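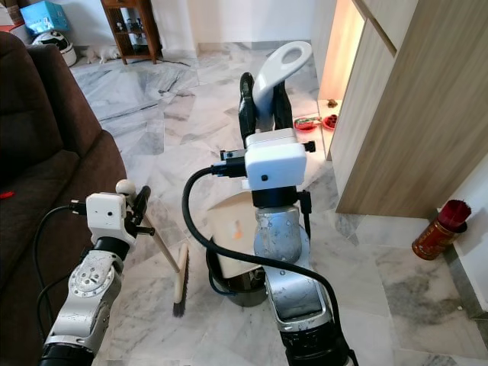
Besen mit hellem Holzstiel und dunklen Borsten auf einem Marmorboden, rechts daneben ein weißer Griff mit ovaler Öffnung

Kehren

Kehren (regional auch Fegen, in Teilen Süddeutschlands und der Schweiz auch Wischen) ist das trockene Entfernen von losem Schmutz von einer Bodenfläche mit einem Besen. Es zählt zu den einfachsten Verfahren der Unterhaltsreinigung und wird in Haushalten, Werkstätten, Ställen und auf Verkehrsflächen angewandt. Das zusammengeschobene Kehrgut wird meist mit einer Kehrschaufel aufgenommen und in einen Abfallbehälter entleert.

Bezeichnung

Die Wörter Kehren und Fegen werden im Hochdeutschen weitgehend gleichbedeutend gebraucht. Im Norden überwiegt Fegen, im Süden Kehren. In der Schweiz kann Fegen auch das nasse Schrubben eines Bodens bezeichnen, was gelegentlich zu Missverständnissen führt. Die Kehrschaufel heißt je nach Gegend auch Kehrblech, Kehrichtschaufel, Müllschippe oder Schaufel. Der kleine Besen mit kurzem Griff wird Handfeger, Handbesen, Kehrwisch oder Bartwisch genannt.

Geräte

Besen

Der Stubenbesen besteht aus einem Stiel und einem Besenkörper, in den die Borstenbündel eingesetzt sind. Der Besenkörper wird aus Holz oder Kunststoff gefertigt. Bei Holzkörpern sitzt der Stiel entweder in einer schräg gebohrten Öffnung oder in einem aufgeschraubten Stielhalter. Die schräge Stellung bewirkt, dass die Borsten bei normaler Körperhaltung flach genug auf dem Boden aufliegen. Manche Stiele tragen am oberen Ende einen Knauf oder eine Öse zum Aufhängen.

Für glatte Böden im Wohnbereich werden weiche Borsten verwendet, häufig Rosshaar oder feine Kunstfasern. Rosshaar nimmt feinen Staub gut mit und verteilt ihn kaum in der Luft. Mischungen mit Schweineborsten sind etwas fester und eignen sich auch für gröbere Krümel. Für Hof und Straße dienen steife Borsten aus Piassava, Arenga oder Kunststoff. Der Reisigbesen, bei dem Ruten um einen Stiel gebunden werden, kommt heute hauptsächlich im Garten zum Einsatz.

Kehrschaufel

Die Kehrschaufel besitzt eine flache Vorderkante, die dicht am Boden anliegen soll. Eine Gummilippe an der Kante verringert den Spalt, durch den sonst feiner Staub unter die Schaufel gerät. Neben der kurzen Ausführung mit Handgriff gibt es Kehrschaufeln mit langem Stiel, die im Stehen benutzt werden. Bei einem Teil dieser Modelle ist die Schaufel beweglich aufgehängt und kippt beim Anheben nach hinten, sodass der Inhalt nicht herausfällt.

Abfallbehälter

Zum Entleeren genügt ein offener Eimer oder Korb. Eine weite Öffnung erleichtert das Abklopfen der Schaufel. Sperrige Stücke wie Pappe oder Papierbogen werden vor dem Kehren von Hand aufgelesen, sie verdecken sonst kleineren Schmutz und lassen sich mit Borsten schlecht führen.

Durchführung

In Innenräumen wird von den Wänden und Ecken zur Raummitte oder zur Tür hin gekehrt. Der Besen wird in kurzen, sich überlappenden Zügen über den Boden geführt und am Ende des Zuges nicht hochgeschleudert. Beim ziehenden Kehren bewegt sich der Besen auf die Person zu, beim schiebenden von ihr weg. Das Ziehen ist auf kleinen Flächen und unter Möbeln üblich, das Schieben mit breiten Besen in Hallen und Fluren.

Vor Polstermöbeln mit bodennahem Rahmen sammeln sich Staub und Krümel entlang der Unterkante. Dort wird der Besen parallel zum Möbel geführt. Steht das Möbel auf Füßen, reicht bei geringer Höhe oft nur ein schmaler Besenkörper darunter. Sitzflächen und Armlehnen werden vor dem Boden abgebürstet.

Zum Aufnehmen wird die Schaufel flach aufgesetzt und das Kehrgut in mehreren kurzen Strichen hineingeschoben. Bleibt ein feiner Streifen vor der Kante liegen, wird die Schaufel ein Stück zurückgezogen und der Vorgang wiederholt.

Eignung nach Bodenbelag

Stein und Marmor

Polierter Marmor ist gegen Kratzer empfindlich. Sandkörner, die mit Schuhen hereingetragen werden, wirken unter Druck wie ein Schleifmittel, weshalb vor dem feuchten Wischen gekehrt wird. Verwendet werden weiche Borsten. Auf weiß-grau gemaserten Flächen ist heller Staub schlecht zu erkennen und wird am ehesten bei seitlich einfallendem Licht sichtbar. Säurehaltige Reiniger greifen den im Marmor enthaltenen Kalk an und werden auch bei der Nachreinigung vermieden.

Holz

Geölte und versiegelte Holzböden werden ebenfalls mit weichen Borsten gekehrt, möglichst in Richtung der Dielen. In offenen Fugen setzt sich Schmutz fest, der mit dem Besen nur teilweise herauszuholen ist.

Textile Beläge

Für Teppiche ist der gewöhnliche Stubenbesen wenig geeignet. Gebräuchlich sind hier Teppichkehrer mit rotierenden Bürsten oder Besen mit Gummiborsten, die Haare und Fasern aus dem Flor ziehen.

Pflege und Aufbewahrung

Besen werden hängend oder mit den Borsten nach oben aufbewahrt. Steht ein Besen längere Zeit auf den Borsten, verformen sich diese dauerhaft. Haare und Flusen werden mit einem groben Kamm entfernt. Naturborsten können in lauwarmem Wasser mit etwas milder Seife ausgewaschen werden und trocknen anschließend hängend, damit kein Wasser in den Holzkörper zieht. Ein locker gewordener Holzstiel wird nachgeschraubt oder am unteren Ende neu angespitzt.

Abgrenzung

Vom Kehren zu unterscheiden ist das Staubwischen mit Mopp oder imprägniertem Tuch, bei dem der Schmutz am Textil haftet und nicht vor dem Gerät hergeschoben wird. Beim Staubsaugen wird er mit einem Luftstrom aufgenommen. Kehrmaschinen verbinden rotierende Bürsten mit einem Sammelbehälter und werden überwiegend auf großen Flächen eingesetzt.

Siehe auch

Besenbinder
Handfeger
Kehrwoche
Unterhaltsreinigung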